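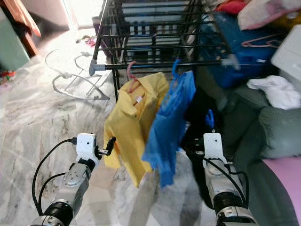

Lowest front rail: yellow collared shirt on the pink hanger, blue garment on the blue one.

Thread on drying shirts indoors on hangers, for anyone else in Ondeck without a dryer. Hard floor, one metal rack, no balcony. I have been keeping notes since September.

1/ Weigh the load when it leaves the washer. The last one was 3,130 g. A second spin took out 174 g. That is water you don't have to evaporate into the room, and the cost is one button press.

2/ Room temperature was 23 °C through the whole run, by the Utach sensor on the shelf. I don't heat above that for laundry. Air movement matters more. The doorway behind the rack stays open and the rack stands across from it.

3/ Hangers vs. folding over the rail: a shirt folded over a rail has two layers in contact along the fold, and the fold dries last. On a hanger the wet line moves to the hem and cuffs, where both sides are exposed. Collars are still slow. Stand them up.

4/ Plastic hangers only. Bare wire rusts at the weld and marks the yoke. I lost a good white shirt that way. Color of the hanger is irrelevant, although I do sort by it when I remember.

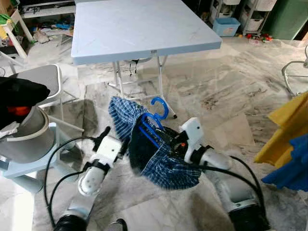
Blue, white and navy plaid going with its blue hanger.

5/ Order of operations for a button-front shirt: hanger in through the open front, one shoulder, then the other, then the top button only. Going in from the bottom hem is for T-shirts. Going in through the neck stretches the neck.

6/ If the fabric bunches in the middle, lift by the hanger and pull down on both side seams before it goes on the rail. Doing this after it is dry requires an iron. I own an iron and would like to keep not using it.

7/ Spacing. Overlapping garments dry at the speed of the covered part. I still overlap when the rail is full, then swap positions after 30 minutes. Long items go at the ends, if the ends clear whatever is on the floor. Toys, in our case.

8/ Someone asked about the Jarkeo clip-on rail. I returned mine. The clips slid under load – fine for socks, not for a row of shirts.
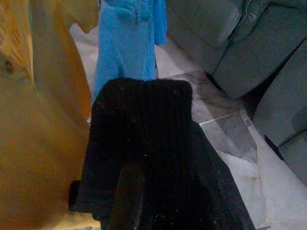
9/ Fleece and knits get different treatment. Fleece gives up most of its water in the spin and can go anywhere. A ribbed sweater holds it, and the weight pulls the ribs long if it hangs from the shoulders. Fold it in half over a thick support, sleeves inside, and turn it once.

10/ Dark knits also collect every loose fiber in the load. Wash them inside out and away from anything fluffy. Lint brush when fully dry. Brushing damp just moves the lint into the ribs.

11/ Finish test: pinch the collar and the bottom of the placket. If either feels cool compared with the middle of the back, it goes back on the rail.

12/ The spreadsheet (load weight, room temp, humidity, hours to dry by fabric) is in the laundry folder on Org, read-only. The humidity column has a gap where the sensor battery died. I left those rows blank.

13/ Correction to 5/: for stiff collars, fasten the top two buttons. One lets the collar lean.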